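Skesum table oil: a year at our place 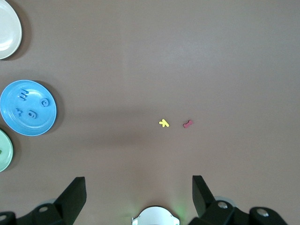
I should say at the start that I'm not a furniture person. My grandmother's dining table came to us from her house in Pladmont, where it had stood since 1940, and for the first few years I treated it the way she did, with a damp cloth and a bit of a telling off for anyone who put a hot cup down. Then the top started looking thirsty, especially at the end that gets the afternoon sun, and my neighbour Kenji Hutchins lent me the last third of his tin of Skesum. I've since bought two of my own, so you can probably guess which way this review is going!

The 1000 mL tin costs 35 dollars at the hardware shop, and there's a smaller one that I wouldn't bother with unless you've only got a side table or a few chopping boards to do. The oil is thin, a pale honey colour, and smells a little like orange peel (my husband says floor polish, but he's wrong). You wipe it on with an old T-shirt, go and have a cuppa, then buff off whatever hasn't soaked in. Our table drank the first coat in twenty minutes. The second took most of the evening, and I left it overnight before the third, even though the label says four hours is plenty.

What I like most is the finish. I'd used Nazarenko wax on a bookcase years ago and it came up lovely, but every glass left a ring and I was forever rubbing at it. Skesum dries flat, with no shine to speak of, and it doesn't go tacky in humid weather. We had fourteen for lunch in December, gravy everywhere, a whole jug of cordial over by the kids - and it wiped up beautifully the next morning. There was one faint mark near my brother-in-law's spot, and a dab more oil took care of that.

Now for the grumbles. The lid is dreadful. It's one of those push and twist ones, and once there's oil in the thread you need the grip of a wrestler to get it open again. It will also darken your timber a shade or so, so please try it underneath first. I didn't on a small pine stool and it's now a colour I can only call gingery. And do lay your rags out flat outside to dry, don't scrunch them up in the bin, as oily rags can catch fire all on their own.

Stekano make a similar oil that's a few dollars cheaper. I tried it on the back bench and it was fine, just slower to dry and a bit stronger on the nose. I'll finish the tin out there and keep the Skesum for Gran's table.

Four and a half stars, with the half lost to that lid.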